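Letters from the back room: an afternoon with Hrefna Kragh

2023-07-05

Hrefna Kragh had the kettle on before I had even found the doorbell, which at 226 Wallow Road is hidden behind a climbing rose that she keeps meaning to cut back. She is 80 and has lived in Hetstead most of her life, and if you grew up here there is a fair chance that somebody in your family has had a letter from her. I know mine has. My mother still has the one Hrefna sent when my brother was born, folded up in the good cookbook next to the recipe for plum cake.

She writes in the back room, at a table that looks out on the beans. There's a radio, a lamp with a crooked shade, and a shoebox of stamps she sorts by how much she likes them (the birds are at the front, and the flags are somewhere underneath).

"I started because I was lonesome," she told me, pouring the tea. "We'd just moved into this house, my husband was on nights, and I didn't know a soul on the road. So I wrote to my cousin, and then I wrote to her mother, and then it seemed rude to leave out the other aunt. By the end of that winter I had a whole family I'd barely spoken to before."

I asked what she puts in a letter when there isn't any news, since that is where I always get stuck. I get as far as the weather and then I sit there chewing the pen like a schoolkid. Hrefna thought that was very funny.

"News is the dull part," she said. "People can get news anywhere. I'll tell them what I had for lunch and what it made me think of. I told Efthymia once about a soup that went wrong, and it went on for four pages, because the soup reminded me of my sister, and my sister reminded me of the ferry."

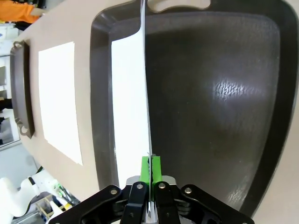

A single sheet of white paper, held on edge.

Efthymia is Efthymia Kyriakidis, who has been writing back since the two of them shared a hospital room one long-ago May. They had three days together, both recovering, both bored, and then Efthymia moved to the coast. They have met in person only twice since then. Hrefna says she would know her handwriting in the dark, though she might walk right past her at the grocery store.

"She writes small and I write big," she said. "So she gets a short letter in a fat envelope, and I get a long one in a thin envelope. We've argued over who's spending more on postage for years now."

We talked a good while about pens. She likes a plain ballpoint, blue, and doesn't care for anything that needs a bottle. For paper she wants something smooth, without lines, and she'll turn a sheet over and keep going on the back unless the ink shows through. She has never made a rough copy in her life. If she spells a word wrong she crosses it out and carries on, and if she says something she regrets she puts it in the next paragraph – "I shouldn't have said that about the choir" – and leaves the first remark where it is!

Her grandson-in-law, Aqeel Kakakhel, set her up with email a few years ago, and she does use it. She books her dentist with it. She and Aqeel send each other pictures of the garden, and he has been very patient about passwords. But she can't get comfortable in it for anything longer.

"I feel like I'm holding up a line," she said. "With a letter I can stop and go pick the beans. I come back, and it's still sitting there, and maybe I'm in a better mood."

She does have advice for anyone who'd like to start, and she gave it to me while looking for her glasses, which were on the windowsill. Write to someone who'll be surprised. Ask them one question, a real one, and make it something they'd enjoy answering. Don't apologize for taking so long, or you'll use up the first page on it. And put the stamp on the envelope before you begin, so you've already paid for it.

By then the tea had gone cold and we'd both had more shortbread than was sensible. On my way out she asked for my address, and wrote it on the back of the gas bill.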